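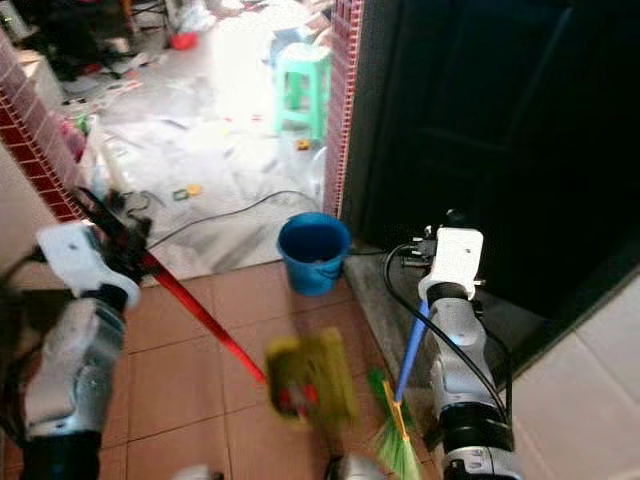

Re: [Tolbridge owners] Siltero wagon, new trim prices

From: Siamak Nazari
Date: Mon 8 May

Shirin Shirazi wrote:
> The dealer says the Siltero wagon gets the bigger battery
> in October, and the tow package is only $2,545 on top.
> He'll hold the price for anyone on this list who puts
> down a deposit now. Worth it, I think. 31 extra miles
> of range too.

Shirin, did he put any of that in writing? He told me the same thing about the heated seats last year, and when the car showed up they were part of a winter pack I had to pay for.

The 31 miles is what I'd push on. Is that with the standard wheels or the 19 inch ones? My order sheet has the big wheels bundled with the tow package, and I can't see the range staying put once you add those – never mind a trailer.

Also $2,545 for a hitch, a wiring harness and some software. Sepehr had one fitted at Manole for a lot less and it has pulled his boat fine for two summers. He did lose the trailer sway setting, so it isn't quite the same thing.

I'd want to see the deposit terms before sending a cent. The last form had a $99 "processing fee" near the bottom that didn't come back if you canceled. Nazanin is still arguing with them over hers.

If you have the new form, please send it to the list as text. Attachments get stripped.

Siamak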